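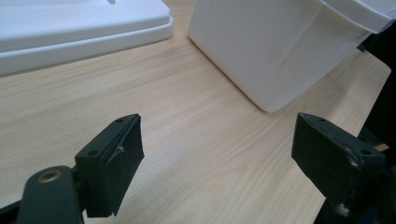

Gripper fingers open over the bench, with the white tray and white container behind.

Effect of an automated packing cell on existing staff

Posted by Muthoni Magesa, May 11, 2020

I supervise the packing room at Okoth, where 60 people currently fill and close containers by hand. Management has approved an automated cell from Movgate for one of our benches. The cell is expected to handle 350 containers per shift. I have been asked to prepare a written statement for the staff explaining what will change in their duties, and I would be grateful for guidance from members whose workplaces have completed a similar change. In particular, I wish to know whether job descriptions were rewritten before or after the equipment went into service, and who became responsible for routine upkeep of the grippers. Our maintenance department considers this an operator duty. The operators have not been consulted.

Sveva Sorrentino

Our site introduced comparable equipment in November, and the job descriptions were rewritten afterward. I would advise against that order. For several weeks the packers were performing inspection and restart duties that did not appear in any document, and their pay grade did not reflect them. Two grievances were filed, and both were upheld.

With respect to upkeep, we divided the work as follows. Operators examine the finger pads at the start of each shift and record any wear. Maintenance replaces the pads and holds the spare parts. The fingers in your photograph show scuffing, and the left one has what looks like a thin tear on its inner face. Under our procedure an operator would enter that in the log and maintenance would decide whether the pad remains in use. Operators are not permitted to loosen any screws.

Please also state in writing who may stop the cell. Our packers were reluctant to do so until the notice said plainly that any employee at the bench has that authority and will not be questioned over lost output.

Hakim Liem

It depends on the contract. Ask human resources.

Ezequiel Arrieta

I agree with the first reply regarding job descriptions. I would add that training time should be scheduled within paid hours and entered on the roster. At Porkex each operator received 4 hours at the cell with a trainer before working alone, which proved too little for those on the night shift, where no technician is present. The allowance has been doubled for new operators.

You should also settle the question of rotation. Tending the cell involves long periods of watching, and several of our most experienced packers asked to return to manual benches. We now rotate every two hours.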